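Chapter 9
Shared Desks and Screens

Most office cleaning guides begin with floors. We begin with the desk, where people spend the day and where dirt builds up in places a mop never reaches. By the end of this chapter you should be able to inspect a workstation, choose a cloth and a cleaner for each surface, and record what you have done.

The word workstation covers the tabletop, the monitor and its stand, and anything left lying on either. Each part is treated separately. A tabletop will put up with soap and water. A screen will not, and neither will the joint between a stand and its base.

Inspect before you wipe, with the monitor switched off. Smudges and fine scratches are easy to miss on a lit display and plain on a dark one, especially under a ceiling light. Look at the base as well – felt and old adhesive can leave a ragged patch that holds dust.

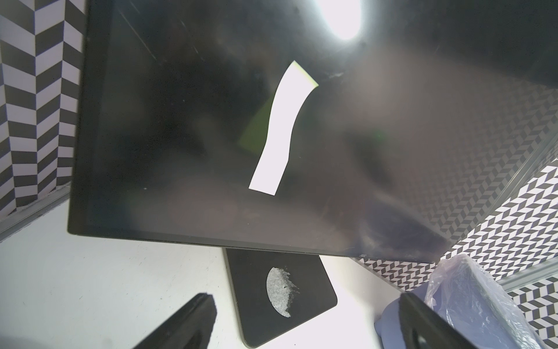
Sheena Mackay would turn this order around and clear the loose items first, on the grounds that a scrap of paper or a plastic bag gets in the way of a proper look. Her crews at Trement work through 22 desks in an evening, and she found that inspecting first meant handling everything twice. Either order is acceptable in the exercises, provided you keep to it for the whole room.

Section 9.1 deals with dry methods. You will need 2 microfiber cloths, one for the screen and one for everything else, and a soft brush for the bezel. Adhesive is left until Section 9.3, after the solvents have been covered.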